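**Objet : Re: Base Henura, codage des faunes en contexte funéraire** 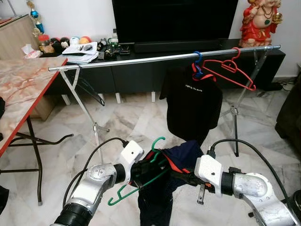 Je reprends les points de Hye-jin Son dans l'ordre. Le champ « contexte » de la base Henura mélange dépôt primaire et remaniement, ce qui fausse le décompte des canidés. Sur les 2 286 restes enregistrés pour la nécropole, 178 portent encore les deux codes. Pour les momies de faucons, je propose de noter séparément la courbure du bec et celle des serres, avec un croquis de profil : un crochet supérieur qui remonte puis revient, comme celui du cintre vert tenu par la pince de gauche, n'est pas à coder comme une simple inflexion. La planche 20 du manuel ne fait pas cette distinction.

> Man-sik, bonjour,
>
> Le lot Vavlow compte 700 fragments, dont une bonne part sans numéro de puits. Faut-il les verser tels quels ou attendre la concordance avec les carnets d'Eltatent ? Par ailleurs, les ibis sont saisis tantôt à l'espèce, tantôt à la famille.
>
> H. Son

Pour le lot Vavlow : verser, avec le code « puits indéterminé ». La concordance sera ajoutée dans une table liée, sans écraser la saisie initiale.

Pour les ibis : famille par défaut, espèce seulement si le tarsométatarse est complet et mesuré. Les déterminations faites sur radiographie gardent la mention « rx » dans le champ `methode`.

Reste la question des bandelettes. Le protocole Gil les enregistre au niveau du paquet, le nôtre au niveau de l'individu. Les paquets à plusieurs individus sont donc comptés deux fois à l'export. Je joindrai le script corrigé en juillet.

M. Chae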